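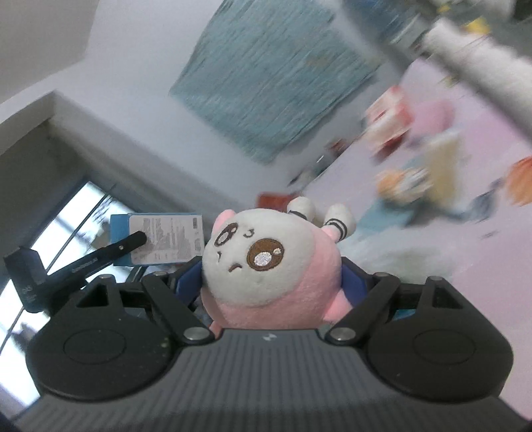

Slide 1. Round plush, pink and white, embroidered face.

Speaker notes - "Does the Toy Bin Need a System?"
Evening session, November. Slot is 25 minutes, leave the rest for arguing.

Start without the hello. Leave the slide up and ask who has one of these at home. Wait for hands. Then ask who knows where it is right now. Fewer hands, I expect. If the hands stay up, I'll ask where the second one is.

I was asked to speak in favor of sorting. The program says so. I should admit early that I have sold storage advice for a good part of my working life and that I now believe less than half of it. The toy on the slide is my reason. Every system I was taught has a place for blocks, a place for cars, a place for crayons, and then a bin marked SOFT, and the soft bin is where the system gives up.

Look at what kind of thing it is. It's a ball with a face. Small ear, stubby feet, fleece. You can't stack it. You can't file it upright the way people file T-shirts. It rolls off a shelf. Fold it and it unfolds. Anyone who tells you there's a method for this is selling a basket.

(Pause. Somebody in the room sells baskets. Helmut Stüber, most likely in the second row. Be nice.)

Slide 2. Text only: THE CLAIMS

Read these out flat, no comment until the end.

Claim one: children play more when there are fewer toys out.
Claim two: a labeled bin teaches the child to tidy.
Claim three: if it hasn't been touched in a season, it can go.
Claim four: plush should be washed on a schedule.

Now go back over them.

On claim one. I've repeated this to clients for years and could never say where I got it. I think I got it from a Fikeck brochure, and I think Fikeck got it from another brochure. It may well be right. My own two played less with fewer toys for a week, then they played with the laundry. I wouldn't build a business on it, and I did.

On claim two. The label teaches the parent. A three-year-old can't read SOFT, and a picture label of a bear does not help when the toy is pink and round and might be a bear or might be a cat. I've asked adults about this kind of toy and got four different animals. Ask the room here. Let them shout. Don't correct anyone, I don't know either.

Follow-up if it gets lively: if we can't agree what it is, which bin does it belong in? The sets that sort by animal (farm, zoo, pets) all break on this. The Adholm insert trays come with the little cards, and the cards have a cow, a lion and a dog. Fine for plastic cows.

On claim three. This one makes me cross. Cars go in and out of fashion with a child and you can see it happening. Plush does not work that way. A toy can lie under a bed from spring to fall and be wanted at nine at night with real tears. The season rule was made for coats. Somebody carried it over to the nursery and it stuck. I gave away a rabbit on the season rule. I won't tell the whole story unless asked. The short version is that I bought a second rabbit and it was the wrong rabbit.

On claim four. Half a yes. Wash them when they're dirty. Read the tag first. Long pile mats, fleece pills, and stitched eyes hold up a good deal better than glued ones in my experience. Point at slide 1 again for the eyes - the brown is thread and so are the white highlights, so there's no button to come off. I like that in a toy. It's the one thing on the slide I'll praise without an argument.

Drink some water.

Slide 3. Text only: WHAT I TRIED

Keep this part moving, it dragged last time.

The hammock. A net in the corner of the room, up high. Looks lovely in the catalog. The child can't reach it, so the parent becomes a vending machine. Also, small round toys drop through a loose net. I used the Skastska one, and I've since heard the new mesh is tighter. I haven't seen it and I'm not going to take the word of the box.

The tube. Clear plastic, stands on the floor, you post the toys in at the top. Everything you want is at the bottom. Children know this within a minute and tip it over, and then you have a tube on the floor as well.

The beanbag cover, where you zip all the plush inside and sit on it. Clever. I had high hopes for it. The favorite gets zipped in by mistake and you're elbow deep at bedtime. It does work for the ones no one is fond of, and then I have to ask why we are keeping a whole chair of them.

The chain with clips. Please don't. It puts a clip on an ear. A small ear like the one on the slide gives a clip hardly anything to hold, and bigger ears stretch.

The drawer. Low, wide, no lid, no divider. I'll come back to the drawer.

Slide 4. Text only: 400 / 24

These are mine and I should say so, one household, one winter, my own notebook. I wrote down each time I put a soft toy away. I stopped at 400. The number of times a child of mine put one away without being told was 24, and most of those were one toy going into one doll bed, which I'm not sure counts as tidying. She'd say it was sleeping.

Don't oversell this. It isn't a study. If somebody asks about method, the answer is a pencil on a string. But I'd like the other speakers to say what they counted, and I suspect they counted bins sold.

Then the question for the room: if the system only runs when the parent runs it, whose system is it, and could it be a lot simpler?

Slide 5. Text only: THE DRAWER

So here's what I do now. It's not much and I'm a bit embarrassed to fill a slide with it.

One low drawer or one open box. All plush, no sorting by size or animal. When it's full it's full. If something new comes, the child picks what leaves, and if the child says nothing leaves, then I put the new one on the bed and we have the talk again next month. There are two or three that live in the bed and never see the drawer. Those aren't clutter, leave them alone.

No labels. No lid, since lids get sat on. No deep baskets - deeper than a child's arm and the bottom layer is storage for dust.

On handling: pick a plush up by the body. People grab the feet or an ear on their way past and that's where the seams go. I mend these things, so I'm biased. Nearly all the repairs on my table are limbs.

If a parent says the drawer looks messy, agree with them. It does. It looks messy with the drawer open, and you can close it.

Skip if short of time:
Guérin sent me a fabric cube to try, the kind with the stiff bottom. I'll say what I told them. The cube is all right. The price isn't. A cardboard box did the same job in the same spot through the same winter, and when it was crushed I got another from the grocery store. I offered to say this on a stage and they didn't write back.

Slide 6. Text only: WHAT WOULD CHANGE MY MIND

I should be fair at the end. I'd change my mind about labels if someone showed me a house with small kids, six months in, where the bins still matched the labels and no adult had been round the night before. Photos taken on any ordinary afternoon would do.

I'd change my mind about the season rule if the people who promote it would follow it with something they love. Go home, find what you haven't touched since spring, and send me the box.

I'm not against order. I like a clear floor as much as the next person, I've stepped on enough. But the trade keeps adding parts to a job that used to be one box, and when the parts don't work, parents think they've failed. I had a mother apologize to me for her soft toys. She had a nice room and a heap in the corner. I told her to get a drawer and I didn't charge her for the hour.

Questions. Likely ones:

What about allergies and dust? Fair point, that is a real reason to own fewer. Ask a doctor, I do storage.

What about a collection? Someone will say they have 500. If it's a hobby, it's a display problem and there's a good session on shelving before lunch. I have nothing useful to add.

Vacuum bags? For attic storage, maybe. I've had stuffing come back lumpy and never quite right after. Try it first on one you don't care for.

What animal is it? If they ask me again, put slide 1 back up and take a vote.

Hand the microphone to Helmut. He'll want to reply on baskets and he should get his five minutes.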